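원통뜨기 몸판 둘레가 도안보다 크게 나옵니다 (스와치는 맞았음)

뜨개 도움 게시판 > 대바늘 > 게이지·치수

실뭉치보관함
2018년 5월 17일 작성

Cabrera 톱다운 풀오버를 뜨는 중입니다. 도안상 몸판은 소매 분리 후 196코, 완성 가슴둘레 90cm입니다. 실은 Parnley 울 100%, 단색이고 도안 지정사입니다.

스와치는 평면으로 메리야스뜨기해서 세탁 후 쟀고 10cm에 22코가 나와 그대로 진행했습니다. 소매 분리하고 손바닥 길이 정도 더 뜬 상태에서 재 보니 몸판 둘레가 100cm입니다. 코수는 마커 단위로 다시 세었고 196코가 맞습니다. 바늘은 스와치와 같은 호수입니다. 다른 점은 스와치는 대나무 막힘바늘, 몸판은 금속 줄바늘이라는 것입니다. 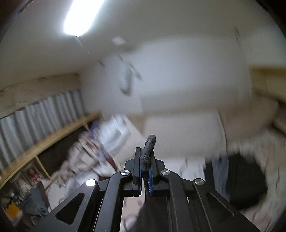 회색 니트 소재와 파란색 패드

확인하고 싶은 것은 다음과 같습니다.
- 세탁하면 90cm로 줄어드는지
- 줄어들지 않는다면 어디까지 풀어야 하는지
- 바늘을 바꾸는 것과 코수를 줄이는 것 중 어느 쪽이 맞는지

밑단은 2코 고무단이고 아직 시작하지 않았습니다. 요크는 입어 봤을 때 어깨가 약간 뜨는 느낌이 있습니다.

Yurani Ticona

수치부터 정리합니다.

도안 게이지: 196코 ÷ 90cm = 2.18코/cm, 10cm 환산 21.8코
현재 게이지: 196코 ÷ 100cm = 1.96코/cm, 10cm 환산 19.6코

10cm당 2코 넘게 차이가 납니다. 측정 오차로 보기에는 큽니다.

원인 후보는 두 가지이고 겹쳤을 가능성이 높습니다. 첫째, 평면 스와치에는 안뜨기 단이 들어갑니다. 겉뜨기와 안뜨기의 장력이 다른 사람은 평면과 원통의 게이지가 다르게 나옵니다. 원통은 겉뜨기만으로 구성되므로 평면 수치를 그대로 옮길 수 없습니다. 둘째, 금속 바늘은 대나무보다 마찰이 적습니다. 같은 호수라도 코가 커지는 경우가 흔합니다. 제조사에 따라 같은 호수의 실측 지름이 다르기도 하니 바늘 게이지 판으로 두 바늘을 다 재 보십시오.

세탁 후 축소는 기대하지 않는 편이 낫습니다. 울 메리야스는 세탁하고 눕혀 말리면 폭이 그대로이거나 늘어나는 쪽이 많습니다. 방축 가공사라면 더 늘어납니다. 실 라벨에 가공 표시가 있는지 확인하십시오. 다만 세탁 전 수치와 세탁 후 수치를 비교하고 있다는 점은 문제입니다. 판단 전에 다음을 먼저 하십시오.

현재 코를 여분의 줄이나 매끈한 실에 옮깁니다. 줄 길이는 몸판 둘레보다 길어야 합니다. 미지근한 물에 담갔다가 수건으로 눌러 물을 빼고, 당기지 말고 평평하게 눕힙니다. 완전히 마른 다음 겨드랑이에서 떨어진 위치에서 10cm 구간을 세 군데 재고 평균을 냅니다. 줄바늘에 걸린 상태로 재면 바늘 줄 때문에 가장자리가 벌어지므로 제외합니다.

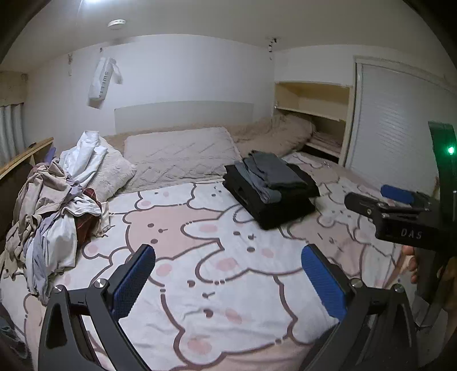

사진 제공: Fatarcombe

말린 뒤에도 19.6코라면 선택지는 이렇습니다.

가. 전체를 풀고 바늘을 내려 다시 뜬다. 어깨가 뜬다고 하셨으니 요크도 같은 비율로 커졌을 것입니다. 치수를 도안대로 맞추려면 이 방법입니다. 바늘은 한 단계씩 내리고 호수마다 원통 스와치를 새로 뜹니다. 한 번에 두 단계를 내리면 단 게이지가 먼저 틀어집니다.

나. 요크는 두고 몸판에서만 줄인다. 1.96코/cm에서 90cm면 176.4코입니다. 2코 고무단은 4의 배수여야 하므로 176코로 맞춥니다. 줄일 코는 20코이고, 양옆선에서 좌우 한 코씩 한 단에 4코씩 줄이면 줄임단은 다섯 번입니다. 줄임단 사이는 남은 길이에 맞춰 배분하십시오. 요크 둘레는 바뀌지 않습니다.

다. 사이즈를 내려 같은 게이지로 뜬다. 도안의 작은 사이즈 몸판이 176코 근처이면 검토할 만합니다. 이때 요크 길이는 단 게이지로 따로 계산해야 합니다. 단수가 줄면 진동이 얕아집니다.

편물의 촉감이 지금 상태로 마음에 들면 다, 성글다고 느껴지면 가를 권합니다.

emby_니트

저도 비슷했는데 그냥 뜨고 입었습니다. 여유분으로 생각하면 입을 만해요. 고무단만 바늘을 내려서 뜨세요.

털실창고지기

윗분 계산에 덧붙입니다. 원통 스와치는 실제로 원통으로 뜨지 않아도 됩니다. 줄바늘로 한 단을 뜨고 편물을 뒤집지 않은 채 반대쪽 끝으로 밀어, 뒤쪽으로 실을 느슨하게 넘긴 다음 다시 겉뜨기합니다. 넘기는 실이 짧으면 가장자리가 당겨지니 편물 폭보다 넉넉히 둡니다. 양끝 몇 코는 코 크기가 불규칙하므로 재는 구간에서 뺍니다. 폭은 15cm 이상을 권합니다.

고무단만 조이는 방법으로는 몸판 둘레가 해결되지 않습니다. 고무단 위쪽이 부풀어 보일 수 있습니다.

실뭉치보관함

답변 감사합니다. 바늘을 재 보니 금속 쪽이 게이지 판 구멍에 더 빡빡하게 들어갑니다. 코는 줄에 옮겨서 세탁했고, 마른 뒤 세 군데 모두 19.6코에서 거의 안 움직였습니다. 방축 가공사가 맞습니다. 요크까지 풀고 한 단계 내린 금속 바늘로 원통 스와치부터 다시 뜨겠습니다.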